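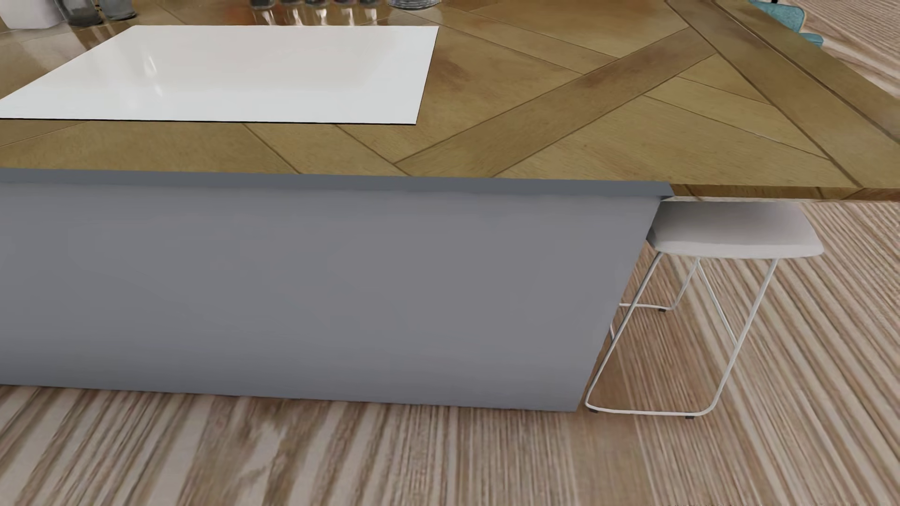
My reason for going to the open day at Otirbridge was a simple one: I wanted to know if a machine can clean a kitchen yet. I run a small guest house with shared kitchens, and every morning there is the same work in each of them. In the training software at Otirbridge the robot learns in kitchens made by computer, and I looked at one of these for a long time. It had a shiny white panel on a wooden worktop, a row of small jars behind it and one white stool pushed partly under the end. For a guest this is a nice kitchen. For a person who must wipe it, I saw first the glass vessels standing close together, and then all those seams in the wood.

The open day was on 10/29/26, in the former bus depot where Iltis has its workshop. I paid nothing, but one must book, and my first attempt in February was too late. The train stops at the other side of the river, so take the footbridge and not the road. The sign at the gate still has the name of the bus company.

We began upstairs with the computer kitchens, which are made with a program called Skimov. The young engineer who showed it to us explained that the arm practises one chore 1000 times in the program before it tries the chore one time in the real room. Each time the objects are moved a little, or the light is changed. I asked if also the dirt is changed. She said that dirt is difficult. In the program they can put a stain as a colour on the surface, but a stain which is sticky, or which has dried at the edge and is still soft in the middle, they cannot make very well.

I liked this answer, because it was clear. At a fair I visited before, every such question was answered with "next year".

After this we went down to the real kitchen, a room with glass on one side where visitors can stand. The arm there is called Llorente, and it moves on a rail along the wall. Its first chore was to wipe a flat worktop with nothing on it. It did this well, in long strokes with a small overlap, and at the end it folded the cloth — a thing my own staff do not always do.

The second chore was the same worktop with jars on it. Now everything became slow. Llorente lifted one jar, put it behind, wiped, took the jar back, and looked for a while before it touched the next. The whole job needed 26 minutes. I would do it in two or three. One jar was placed so near the wall that the gripper could not go around it, and the arm left it and wiped up to its foot. The engineer wrote this down without any embarrassment.

The third chore was to pull out a stool, sweep under it and push it back. Llorente took the stool by the seat and pulled it straight, but one foot caught on a joint of the floor and the stool turned. The arm stopped and a lamp became yellow. A man came in, put the stool right with his knee and pressed a button. This happened two times while I was there. A wire leg is hard for the cameras, they told us, as it is thin and bright and looks different from each side.

There was also a part for shops, where a second machine filled a shelf with packets of tea. It put 400 packets on the shelf in one morning, with 47 of them turned the wrong way. The shopkeeper beside me found this very good. He said the wrong ones he can turn himself, while he walks past.

I asked for the price of Llorente and got only a leaflet, with a number to call for "professional households". The rail must be fixed in a wall which can carry it, and in my house two of the kitchens have only thin walls, so for me the question is closed for the moment. The robot can also not yet rinse its own cloth. Somebody brings it a clean one from a bucket, and I noticed that this person was busy the whole afternoon.

The soup in the canteen was good, and the coffee comes from a normal machine with a normal person behind it. If you go, ask for the last group of the day. The first groups get the empty worktop several times, and the jars come out only later — I have this from the lady at the door, who was right. They close the gate at five, and the footbridge has no light, so bring a torch.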